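Tundeck Kids > Nature > Animals
Reading time: 6 minutes

Why Is It So Hard to Find a Moth on a Tree?

Imagine that you are a small bird and you are hungry. You fly to an old oak tree because you know that moths like to sleep there in the daytime. You look at the bark. You see cracks, lumps and a little moss. You do not see any moth, so you fly to another tree. And on the oak, a moth continues to sleep.

The moth did not run away and it did not fight. It was saved by its colors. When the colors or the shape of an animal help it to stay unseen, we call this camouflage. The word came to English from French. You say it like this: KAM-uh-flahzh.

Same colors as home

The simplest kind of camouflage is to have the same colors as the place where you live. A polar bear is pale and lives on ice and snow. Many desert lizards are the color of sand. A green grasshopper sits in green grass, and you can hear it very well, but try to find it!

In a forest this is a bit more difficult, for the forest does not have one color. If you go to Mirkwood in January, when the leaves are down, you may think at first that everything is brown. Then go close to a trunk, so close that your nose nearly touches it. Now there is dark brown, gray, green and sometimes a kind of muddy yellow, and all of them are mixed in lines and spots. An animal which wants to hide in such a place needs a mix also.

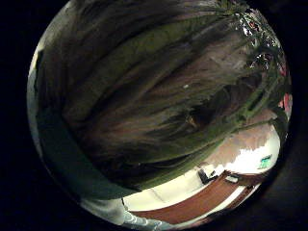 Dark brown with streaks of olive green, from very close.

Breaking the shape

Our eyes are good at finding shapes. You can know a cat in the dark only from its outline, even when you cannot see its fur. Animals that hunt are good at this too. So for many animals it is not enough to have the correct color. They must also hide their outline, this means the line that goes around the body.

Spots, stripes and patches can do this work. A leopard has dark spots on yellow fur. When it lies in a tree, with sun and shadow falling on it through the leaves, it is hard to say where the leopard stops and the tree begins. Baby deer have white spots on the back, and these look like little pieces of sunlight on the forest floor. A young deer knows how to lie very still, and this is important. A pattern helps much less when you move.

People learned this from animals. Clothes and tents for watching wildlife often have patches of green, tan, brown and black. Some patterns have orange in them too, like old leaves in fall.

Changing clothes

Some animals can change their color. The snowshoe hare is brown in summer and white in winter. It grows new fur, and this takes many weeks, so the hare cannot change its mind if the snow comes late. A white hare on brown ground has a dangerous week.

The octopus and the cuttlefish are much faster. In their skin they have very small bags of color, and they can make these bags wider or smaller with muscles. They need less than a second. They can even make the skin bumpy, like a rock.

And the chameleon? Many people believe that it copies any color it stands on. This is not quite true. A chameleon changes color mostly to show its mood to other chameleons, or to become warmer or cooler.

The background is half of the trick

A pattern is never good or bad alone. It depends on what is behind it. Patches of green and brown disappear in the bushes, but put them in front of something pale and smooth and everybody can see them at once. It is the same for the moth. On the oak it is safe. On a white wall, next to the lamp at your door, any bird will find it in the morning. 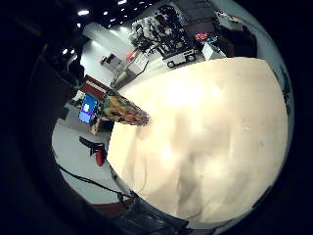
A reader wrote to us about this: We have moths on our white garage door all summer and I always wondered why they choose such a silly place. My daughter says they come for the light and then forget to go home. Is she right?

She is nearly right. Many moths fly to lamps at night, and scientists are still studying why they do it. When the day comes, they often stay and rest where they are. Some kinds of moth do choose a resting place that fits their wings, and some turn their body until the lines on the wings go the same way as the lines in the bark.

Try it yourself

Cut some moths from paper and color them. Make one for the tree, one for the sofa and one for the kitchen floor. Look at the colors well before you begin - they are often not what you remember. Then put the moths in their places with a bit of tape and ask somebody in your family to find them. After this, let the moths change places and play again.

Words to remember

Camouflage - colors or shapes that help an animal to stay unseen.
Outline - the line around the edge of a shape.
Background - what is behind the thing you look at.

© Tundeck Kids | Contact us | Back to top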